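Can I freeze a cheese and spinach strata before baking it?

Posted by Illex

Hi everyone! I signed up to bring a breakfast dish to a potluck in March, and I'd love to get my spinach strata done ahead of time. It takes 7 eggs, a big loaf of day-old bread and more cheddar than I care to admit. Can I put it together, freeze it raw and bake it that morning? Or should I bake it first and warm it up there? I only have one oven, and it runs a little hot -- so any advice on timing would be a huge help too.

Nando

Freeze it raw, wrapped tight. Mine comes out fine every time. Squeeze the spinach really well or you'll have a puddle!

Yang

I've done it both ways over the years, and I like baking it first, mostly because I'm a nervous cook in the morning (and not a very awake one). Bake it until the middle is just set, let it cool all the way, then wrap it in foil and freeze it. Move it to the fridge the night before and warm it, covered, until it's hot clear through. 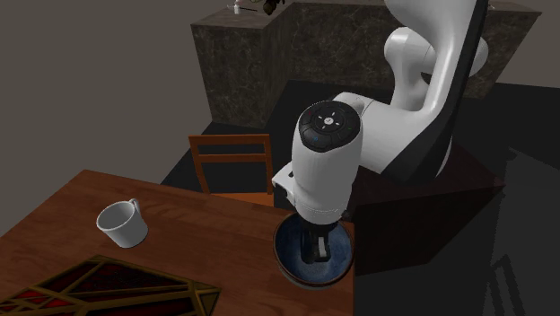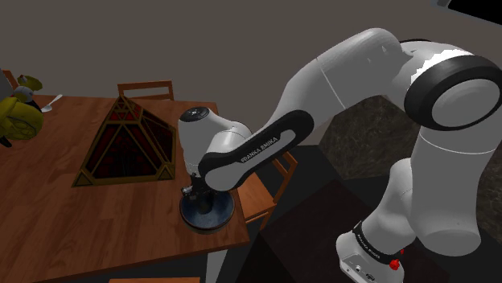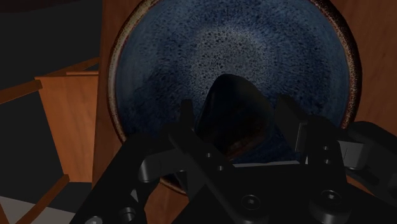 A few more things for the potluck

Cut it while it's still cold and you'll get much neater squares. Bring hot sauce on the side, too, as there's always somebody who wants it! And if your oven runs hot, leave the foil on for most of the reheating and give it the last few minutes uncovered -- the cheese on top gets lovely and crisp again. Let us know how it goes!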